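Gikent wrist-marker project, monthly meeting, November 2024
Notes typed up by whoever lost the draw (me again)
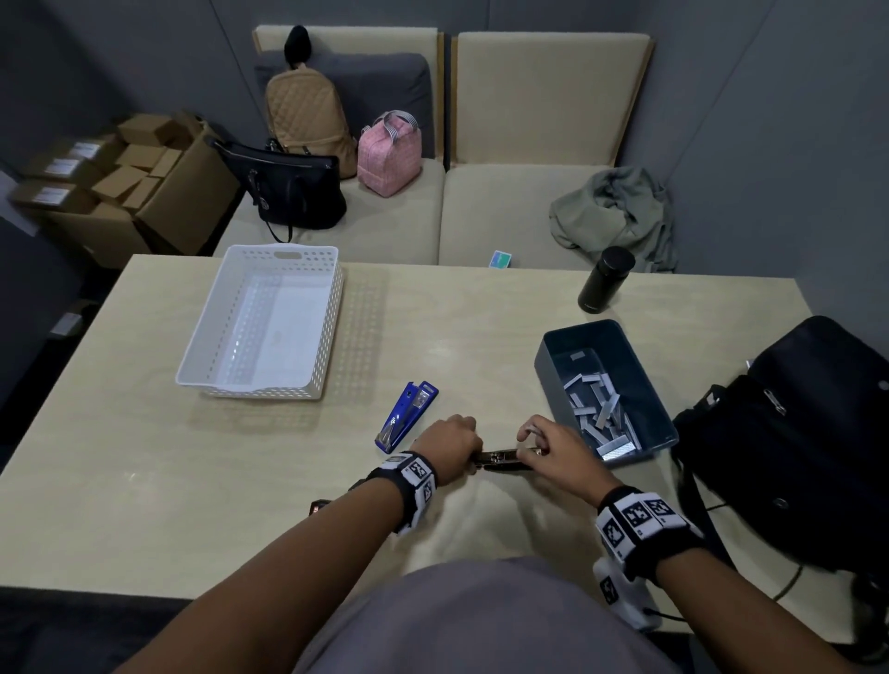

Minutes

We started a few minutes late and went straight to the stapler task, which took most of the hour. I've kept to the order we talked in, so the tracking discussion shows up twice. Sorry!

1. Notes from last time
Approved with one fix. I had written that the Vomura retargeting code runs live, and it doesn't. It still runs overnight on saved sessions. I've changed it in the shared copy.

2. Stapler task, where we are
We now have 500 usable demonstrations of the stapler work, all done by hand with the coded bands on both wrists. The plan back in September was 620, and we had a long back and forth over whether the missing ones matter. My own view (I said it in the meeting and I'll say it here too) is that we should quit chasing the number and look at which parts of the task are thin. Picking up and putting down are covered to death. Opening and loading, where both hands close around the body of the stapler and the fingers hide half of it, is where the policy falls apart, and that's also where we have the fewest clean examples.

The Brovby group ran the current policy on their arms and sent the results over. It finds the stapler and gets a grip on it nearly every time. Then it tries to seat a strip and things go badly. Most of the failures come in the same short stretch, right after the second hand arrives. We watched a bunch of them in a row and it got pretty quiet in the room.

3. Wrist tracking
I presented this one, so it's longer than it should be. The question was whether the square markers on the bands give us a good enough wrist position without any outside cameras, using only the head view. I compared the marker estimate against the Ouazzani tracker on 30 sessions. When at least two squares are in plain view the two agree really well, better than I expected. When the wrists roll inward, like they do when you're holding something small between both hands, we can drop to one square at a steep angle and the estimate starts to jitter.

Two ideas came up. One is to smooth over the bad stretches using the frames before and after. I've tried a rough version and it looks nicer, but I'm not convinced it's more correct, and a couple of people had the same worry. The other is to fit more squares around the band so one is always facing up. The bands are bulky already, the right one especially, and folks who wear them for a long session don't love the idea of more plastic. We agreed I'd try smaller squares on the same size band first.

Somebody asked if we could just throw out every frame with jitter. We could, but then we'd be throwing out the loading step, and see item 2.

4. Table setup
Short argument about clutter. Half of us want a clean table with only the staplers and the bin of staples on it. The other half (me included) think bags and bottles and whatever else should stay, so the policy doesn't learn one perfect tabletop. Brovby's first policy was trained on clean tables and did noticeably worse once there was other stuff in view. We're keeping the mess. We'll write down which sessions are messy, though, which we haven't been doing.

5. Labeling
There are 2,000 short clips waiting for step labels. Vomura offered to run their automatic splitter over them first. It tends to lump "open" and "load" together, so a person would still have to go back and find the break. We'll send them a small batch and see if fixing their labels is quicker than starting from scratch. I'm guessing yes, but only a little.

6. To do
Me: print bands with the smaller squares and rerun the comparison.
Brovby: send the raw wrist paths for the failed loads, in addition to the video.
Vomura: run the splitter on the small batch.
Everybody collecting: until the next meeting, loading only. Please stop recording pick and place.

7. Other
The write-up for the tracking comparison needs a title before we can share the draft with Ouazzani. Four were suggested and none were liked. Send me yours by email.

Next meeting is in the same room, and I'll send the invite once Brovby confirms a time.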